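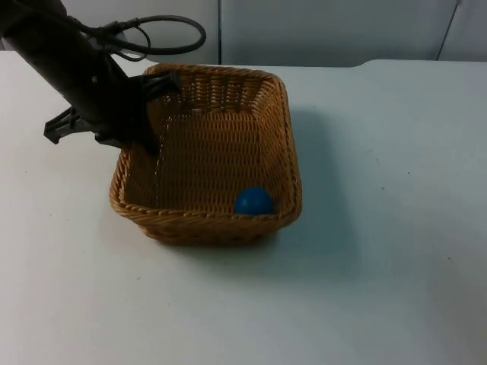 ## 4.2 Do shoppers read "handmade" as a price cue?

Figure 3. A woven basket with a rope-like rim, one blue ball inside.

The claim that a "handmade" label raises what people will pay is repeated often and tested rarely. Iyamu's survey for Grunemora is the usual source. It asked shoppers what they would pay for a labeled item, and never asked the same shoppers about an unlabeled one. A difference between two groups recruited at two different stores was then reported as a label effect. We do not find this convincing.

Our own sample was 356 shoppers at the Lokard and Sembiring markets, interviewed in September. Each person priced 16 household goods, woven baskets (Figure 3) among them, with the label shown for half of the goods and withheld for the rest. Of these shoppers, 117 gave the same price in both conditions for every category. Among the others the differences ran in both directions, and the category with the widest spread was ceramics, where we had six items and should have had more.

Oyelaran has suggested that the label works only on gift purchases. That may be so, but the evidence offered is a single question at the end of the Jullik questionnaire, after respondents had already been told what the study was for. We asked about gifts first and saw no clear pattern. Stated prices are also a weak stand-in for money spent, and this applies to our figures as much as to anyone's. Section 4.3 takes up the sales records, which have problems of their own.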